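Ticket: crime alerts arriving late or for the wrong area
Opened: Friday, January 19, 2018
Product: Caridia (police and local news alerts app)
Status: open, waiting on support

Hi, me again. I had a ticket about this in October which got closed when I changed phones, so I'm starting a fresh one.

I've got Caridia set to send me police appeals and road closures for Tronden, with a radius of 4 miles. What I get is everything from Borulitz, which is 22 miles off, and hardly a thing from my own town. Last night there was a robbery at the petrol station on my way home – cordon, two police vans, the lot – and I only heard when I drove up to the tape. The alert came through at 10 this morning, headed "Happening now"!

What I've tried so far:

Deleted Tronden and added it again. It saved fine, then went back to Borulitz after a restart.

Turned location off and typed the postcode in by hand. Slightly better, I had one Tronden alert (a stolen trailer) but it came twice.

Logged out on the old phone in case the two were fighting. No change.

Switched the news source from "All" to "Wattimena only", as their reporters do cover our magistrates' court. That stopped the alerts altogether, so I've put it back to "All". 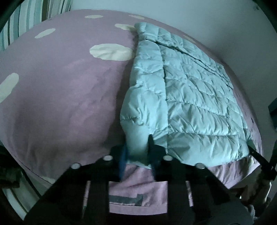 Battery saving was the next thing on your help page, so I went through that too. It's off for Caridia and always has been on this phone. I also sent the test alert from the settings menu 2 times, with the phone beside me on the pink spotty sheet next to a pale aqua quilted thing, and both came up straight away with the sound on. So the phone can clearly receive them, and I'd guess the hold-up is at your end – or the app still thinks I live in Borulitz.

Could somebody look at what area my account is really set to? I can send the log from the app if you tell me where it's kept, I couldn't find it under Help. I don't mind missing the odd lost dog, but I would like to know about a closed road before I'm sitting in it.

Will leave everything switched on over the weekend and add to this if anything turns up.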